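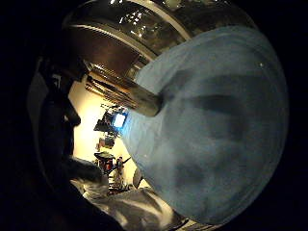
Photo: Hanane El Idrissi

Loltenstead ground – pre-season safety check, with comments

Checked by Mahmoud El Idrissi, ground safety, for the July friendly against Atosik. Capacity under the present certificate is 1,301. Items are marked OK, OK with comment, or NOT OK. Please read the comments also where the mark is OK. Last year three of the small things came back as bigger things in the autumn.

1. Goals and nets

1.1 Goalposts fixed in sockets, no movement when pushed: OK
1.2 Net hooks complete, no sharp ends: OK with comment
Comment: North goal has two hooks of the old metal type at the left post. They are not broken, but a goalkeeper can catch a finger in them. Change to the plastic type before the match.
1.3 Portable training goals anchored or chained: NOT OK
Comment: Both goals behind the south end were standing free. I put them face down on the grass and chained them to the fence. The under-12 coaches must do this after every session, also when the next group is coming in ten minutes. I have said it to them in person and now I write it.

2. Playing surface

2.1 No holes, stones or glass: OK
2.2 Sprinkler covers level with the ground: OK with comment
Comment: The cover near the east corner flag sits a little high. I could feel it through a thin shoe. The groundsman has promised to lower it.
2.3 Run-off area clear on all sides: OK with comment
Comment: The advertising boards from Andilico are too close to the touchline on the dugout side. The rule in our own plan is three meters and I measured less at two places. The boards are light and two persons can move them.
2.4 Corner flags of correct height, not pointed: OK

3. Spectator areas

3.1 Handrails firm, main stand: OK
3.2 Handrails firm, Abdel Rahman terrace: NOT OK
Comment: The rail at the middle stairs moves when I lean on it. One bolt is missing and the other has turned in the concrete. The middle stairs stay closed until it is repaired, and the people can use the side stairs. Please do not repair it with tape like in the spring.
3.3 Steps visible, edges painted: OK with comment
Comment: The yellow paint is worn on the lowest step, where everybody puts the foot. I would like it painted again before the evening games begin.
3.4 Seats: OK with comment
Comment: The main stand has 166 seats. Eight have a crack and I have marked them with red tape. They must not be sold. The ticket desk has received the numbers.
3.5 Wheelchair places free and reachable: OK
Comment: Somebody keeps the linesman's bench there during the week. It was removed when I asked.

4. Exits and gates

4.1 All exit gates open outward, full width: OK with comment
Comment: Gate C opens, but it needs a kick at the bottom. A steward knows this, a visitor does not. The hinge should be lifted.
4.2 Keys and padlocks: OK
4.3 Ambulance way free from the road to the pitch: NOT OK
Comment: The roller and a trailer were parked in it, at 4 in the afternoon with a training match going on. The way must be free whenever there are players on the grass, also for the youth. I have asked for a painted box on the ground with the word AMBULANCE in large letters.

5. Floodlights and electricity

5.1 Mast doors locked: OK
5.2 Emergency lights in the stand work on battery: OK with comment
Comment: Five of six lamps stayed on for the complete test. The one above the toilets went dark after a short time. New battery ordered.
5.3 Cables to the announcer's table covered: OK
Comment: Good work here, the rubber mat is much better than the old carpet.

6. First aid

6.1 Defibrillator present, battery light green: OK
6.2 Stretcher complete with straps: OK
6.3 First aid bag, contents in date: OK with comment
Comment: The cold packs are nearly finished. Hanane has the list and will fill up the bag before the friendly.

To be closed before the match: 1.2, 2.3, 3.2 (repaired or stairs closed), 4.1, 4.3.
Can wait until the first league game: 2.2, 3.3, 5.2.

I will walk the ground again on the morning of the match, starting at Gate C at nine. Whoever has the key for the roller should please be there too.

M. El Idrissi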